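Subject: Re: [hetar-history] Dates for the Wodness charter

On Monday Bevan Ngata wrote:

> The school booklet says Wodness became a town when the Tedesco
> family sold the river land. My copy of the charter is 12 years
> later than that. Which one should go in the timeline?
> Also, did the Hetar district ever govern the town directly?

Bevan,

Use the charter date. The Tedesco sale only moved the land into public hands. Wodness was still run from Hetar as an outlying settlement, with 71 households on the tax roll and no council of its own.

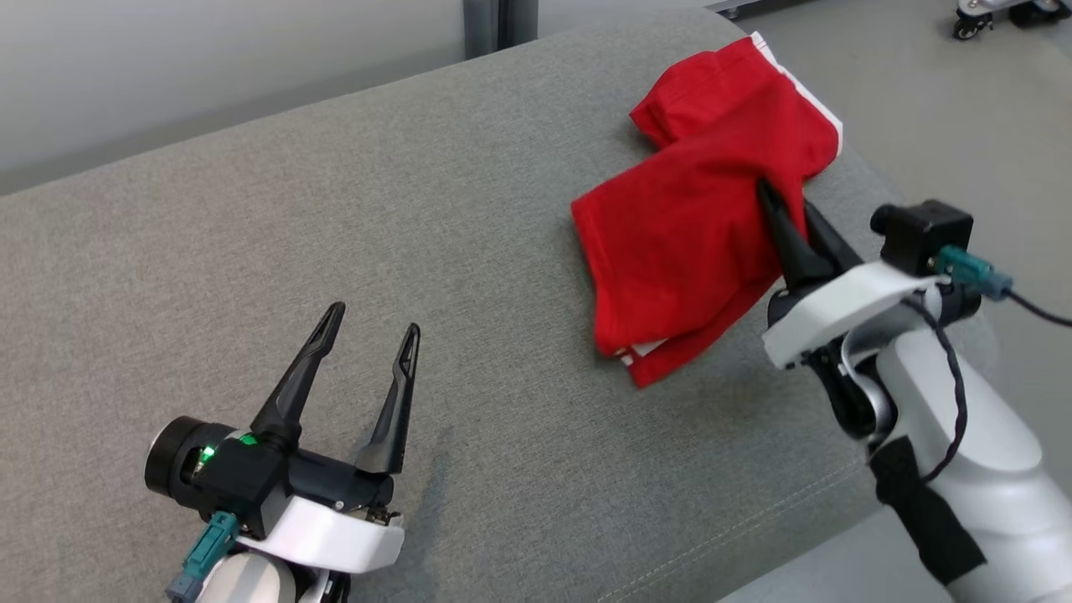
On your second question, yes, twice. The first time was before the charter. The second was after the flood, when the council was suspended and a district officer ran the town for 2 years. Elections came back in November with 6 seats, down from the original number.

The booklet also puts the Coltex mill before the railroad. I think that is wrong, but I only have the mill's own pamphlet to go by. Does anyone on the list have the line's opening notice?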